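**Trunura opens Stultine trail loop for mountain bikes in May**

Trunura will open the Stultine loop to riders in May. The loop is 19 km long and is graded blue, with four bridge crossings and one optional descent to the Jireš parking lot. Maximum gradient on the main line is 8 percent.
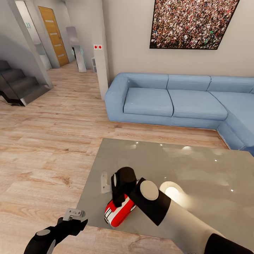 Local club Cludenon said the grading was fair for dry conditions but asked for a second sign at the Jireš turnoff, where the descent steepens early.

The sign has been ordered. Tread width is set at one meter throughout - wider at the bridges. Gates open at 7 a.m. 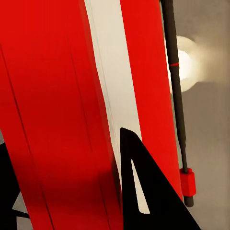 Are e-bikes allowed on the loop? Pedal-assist models are permitted on the main line; the optional descent is closed to them.

Trail maps are posted at both entrances.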